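Wiping Down the Big White Sheet: Your Questions

I put up one short post about the white sheet I keep over my living room table and my inbox hasn't been the same. So I've gathered the usual questions in one place. If yours is missing, the comments are open (I mostly read them in the evening, with tea).

Why cover the table at all?
The table is pale wood with nice rounded corners and I'd like it to stay that way! I paint, glue and eat toast on it, sometimes all in one go. A big flat white cover takes the mess for me, and it's lovely to see colours against.

How big should mine be?
Nearly the size of the tabletop. Mine stops a little short of the edge, so I don't catch it with my sleeve every time I get up from the sofa. My first one was only 40 cm wide and I spent my life painting off the side of it.

What do you clean it with?
A spray bottle and a soft cloth. I use whatever mild surface spray is in the cupboard, and I do read the label first, mostly because of the time I didn't. Test a corner if you've no idea what your cover is made of. Coated boards don't mind a wipe, but plain paper will go to porridge if you soak it, so for paper spray the cloth and dab.

How do you deal with brown streaks?
Slowly! Spray, leave it a minute, then wipe inwards from the outside of the mark so you aren't spreading it about. Turn the cloth over and go again. My friend Gaetano Martinelli swears by scrubbing hard in circles, and his board has a dull patch the size of a saucer.

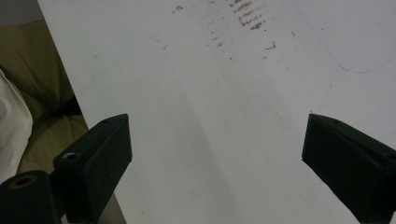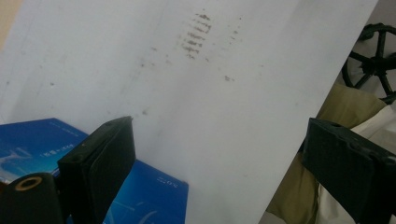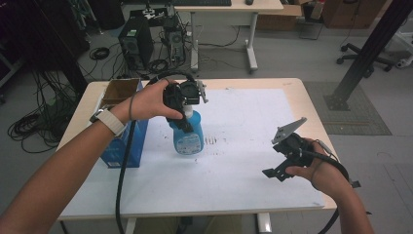 The white surface next to the upholstered cushion (first), the grey-brown marks near the top of the sheet (second), and the blue spray bottle with the streaks just to its right (third).

What about the faint grey smudges?
I leave them for longer than I should. They're usually pencil or newsprint off my hands, and a white eraser gets most of it before you bring out anything wet. Fulvio Cirillo from the Unham craft group uses a slice of bread. I've tried it and I just ended up with crumbs.

Can I put it back to work straight away?
Give it time to dry, underneath as well as on top. Lift one side and have a look. Damp trapped against bare wood leaves a bloomy mark, and I lost a whole afternoon in December to one of those.

Does the spray hurt the sofa?
It might, depending on your fabric. I keep the nozzle low and pointed away from the cushions, and anything pale or washable gets shoved along to the far end.

Where do you keep everything?
On the table, if I'm left to it. Otherwise cloths go in a cardboard box with the flaps folded in, bottle in the kitchen, lid or nozzle turned to off. Don't lay the bottle on its side in the box. I've done that too.

How often do you replace the cover?
When it won't come clean any more and it starts to annoy me. The one before this did two winters in Trurnevstead and then went under the seed trays, where it still is.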